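Budgeting for a two-arm tabletop cell: working through the costs before you ask for quotes

Last revised in August by Glenys Lockwood

Scope

This guide covers a small bench-mounted cell with two arms and parallel grippers, used for picking and placing light household items and produce. It assumes you already have a room, a bench and a workstation. It does not cover mobile bases, guarded industrial cells or anything with a payload over a few kilograms. Prices are in dollars before tax. Check your own organisation's threshold for capital items before you start, as it decides which form you fill in and how many quotes you need.

Step 1. Write the task list first

List every object the cell has to handle and every place an object can start or finish. For each object record the mass, the widest and narrowest dimension, and whether the surface bruises or slips. For each container record the inside dimensions, the wall height and whether it will be fixed to the bench.

Wall height gets left out more often than anything else on the list. A shallow tray lets a gripper come in at a low angle. A deep box forces a near-vertical approach, and the wrist and the camera bracket both have to clear the rim. If the task list contains both, plan for the box.

Step 2. Lay the task out in simulation

Do this before requesting a quote. Model the bench at its real size, put both arms in at the proposed spacing, and add the containers and any appliances that will share the surface. Step each arm through its extremes. You are looking for three things: positions one arm can't reach, positions both arms need at once, and joint configurations that bring a link close to the bench.

Use plain shapes for background items at this stage. The objects being grasped should have correct dimensions, and the gripper fingers should be modelled from the supplier's drawings. Finger geometry changes the result more than arm geometry does, particularly with tapered tips. 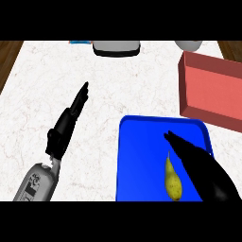 Record the clearances in a spreadsheet, one row per container per arm. Mark any row where the only workable approach takes the forearm across the other arm's working area. Those rows need sequencing in software, and sequencing costs engineering hours. Put the hours in the budget now.

On the Stala bench we found that moving the right-hand base outward by one mounting slot removed every crossed approach but two. The change cost nothing at the planning stage. After installation it would have meant redrilling the bench plate and recalibrating both arms.

Step 3. Split the budget into four lines

Hardware. Arms, controllers, grippers, bench plate, cameras and brackets, power distribution, emergency stop circuit.

Consumables and spares. Finger pads, cables, fuses, replacement fingertips, calibration targets. Cables that flex at the wrist are a wear item and belong here.

Labour. Assembly, wiring, calibration, electrical inspection, operator training.

Recurring. Software licences, service agreement, annual inspection.

Keep the lines separate on the request. Finance will often approve recurring costs from a different account, and a single combined figure tends to come back with questions.

Step 4. Price the grippers separately

Suppliers like to quote an arm and gripper together. Ask for the split. In our last round the Tostero gripper was quoted at $2127 per unit, with a replacement fingertip set at $481. Two arms need two grippers, so the gripper hardware came to $4254. We added two fingertip sets, one per arm, for a further $962. The subtotal was $5216.

Kuldeep Kashyap, who ran the purchase at Thammasiri, also ordered the fingertips as a separate line with its own part number. Reordering is then a matter of repeating the line. When they were bundled under the gripper, each reorder had to go back through sales for a new quote.

Check the following on any gripper quote:

Stroke, measured between the pads and not between the bare jaws.
Minimum controllable grip force. Soft fruit needs a low figure, and many data sheets list only the maximum.
Fingertip fastening. Screwed tips can be swapped at the bench. Bonded tips go back to the supplier.
Connector type at the wrist, and whether the mating cable is included.
Finger colour and finish, if overhead cameras will be tracking the tips. Gloss black can throw highlights under bench lighting.

Step 5. Allow for lead time

Ask for lead time in writing for each item. Arms usually set the schedule, but at Drastulbridge the bench plate was the last thing to arrive. It held up assembly for 6 weeks while both arms sat in their crates. Order the plate as soon as the base spacing is confirmed in simulation.

Book the electrician against the latest delivery date on the list. If your building only permits power isolation on a Saturday, include the weekend rate in the labour line.

Step 6. Set the contingency

Apply contingency by line. We use a small allowance on hardware with a firm quote, a larger one on labour, and none on licences with a fixed term. If the simulation left marked rows in the clearance spreadsheet, increase the labour allowance.

Do not use contingency to cover a known gap. If you know a second camera bracket will be needed, quote it.

Step 7. Assemble the request

Attach the task list, the clearance spreadsheet, the itemised quotes and the lead time table, in that order. State the total by line and then the grand total. Note the expiry date of each quote beside its amount. Where a quote is in a foreign currency, give the rate used and the day it was taken.

Keep a copy of the simulation files under the same reference as the purchase order. Whoever installs the bench plate will need the base coordinates, and they should come from the version that was costed.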